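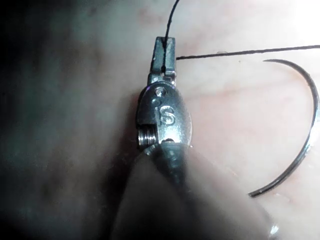 Torvik House opens its doors to families of surgery patients at Tisholm Hospital

SIVUMVILLE, November - Families who travel to Tisholm Hospital for a loved one's operation will soon have a warm bed, a real kitchen and a quiet place to wait, all a four-minute walk from the surgical entrance. Torvik House, the hospital's new guest house, welcomes its first overnight guests this month, and everyone here is thrilled!

The house has 27 bedrooms on three floors. Most sleep two adults, and six on the ground floor are larger, with room for a crib or a folding bed and a bathroom that fits a wheelchair. Patients who have been discharged but need to stay close for a follow-up visit can use the rooms too, along with one person of their choice.

Tisholm is the only hospital in the area that offers many of its planned operations, and a lot of its patients come a long way. Last year 259 families asked the front desk for help finding somewhere to stay. Some ended up at motels out by the highway, others slept in the surgical waiting room, and more than a few drove home late at night and came back before breakfast.

"I sat with a woman last winter whose husband was having bowel surgery, and she had been up since three in the morning to get him here on time," said Gunnel Sæther, director of patient and family services. "She asked me where she could wash her face. I walked her to the staff locker room, and on the way back I thought, we have an entire brick building across the street with nothing in it. I wrote to the hospital board that same evening. Seeing the lights on in every window over there now, I can't tell you how happy it makes me."

The brick building is the old Torvik nurses' residence, which many people in Sivumville will remember (quite a few of them lived in it!). It last housed student nurses decades ago and was used for file storage after that. The renovation kept the main staircase, the tall front windows and the tiled entry hall, and the original mailboxes are still on the wall by the door, each with its little brass number. Guests are welcome to use them for notes to one another.

Nearly everything else is new. The heating has been replaced, an elevator reaches all three floors, and the bedrooms have thick curtains for anyone who needs to sleep in the middle of the day. The shared kitchen on the ground floor has four stoves, labeled shelves for each room and a long table by the garden windows. There is a laundry room next to it, free to use, with soap provided.

One idea came straight from families. When the hospital asked former patients and their relatives what they had missed most, the answer that kept coming up was news. People were afraid to leave the waiting room, even for a sandwich, in case a surgeon came out to talk to them. So the house has a phone line direct to the surgical desk in the kitchen and in the lounge, and guests can ask for a call to their own phone when an operation ends. Surgeons will still meet families in person, at the hospital or in a small private room at Torvik House, whichever the family prefers.

"We asked one father what would have helped, and he said, 'Let me go fry an egg without worrying,'" Sæther said. "So that's what we built - a place to fry an egg. The phone hangs right next to the stove."

A night at Torvik House costs $20 per room, with no limit on the length of stay while the patient is under the hospital's care. Families who can't manage the fee should tell the person who books the room, and it will be waived with no forms to fill in. Children stay free.

The garden behind the house is still a work in progress. Skukau Nursery, just outside town, is planting fruit trees and berry bushes along the back fence, and a paved loop wide enough for two people to walk side by side will be finished in the spring. Patients who have been told to get up and walk a little every day are invited to use it, whether or not they have family staying in the house.

Neighbors and former residents of the building are invited to an open house before the first guests arrive. Doors open at 2 p.m., with coffee, waffles and tours of all three floors. Anyone with photographs from the nurses' residence years is asked to bring them along so they can be copied for the stairwell wall, where some 20 pictures are already hanging. The hospital would especially love to hear from anybody who can put names to the faces in the class portraits from the seventies.

Booking a room

Rooms can be reserved as soon as an operation has been scheduled. Ask the surgical scheduling desk, or stop by the family services office on the hospital's ground floor, to the left of the pharmacy. In an emergency no booking is needed. The night desk at Torvik House is staffed until morning, and two rooms are held back every night for families who arrive without warning.

Guests should bring their own toiletries and any special foods. Towels and bedding are provided. Pets can't stay in the house, with the exception of service animals. Parking behind the building is free for guests, and the entrance is on the garden side.

Press contact: Gunnel Sæther, Patient and Family Services, Tisholm Hospital, Sivumville. Reporters are welcome to tour the house during the open house or by arrangement.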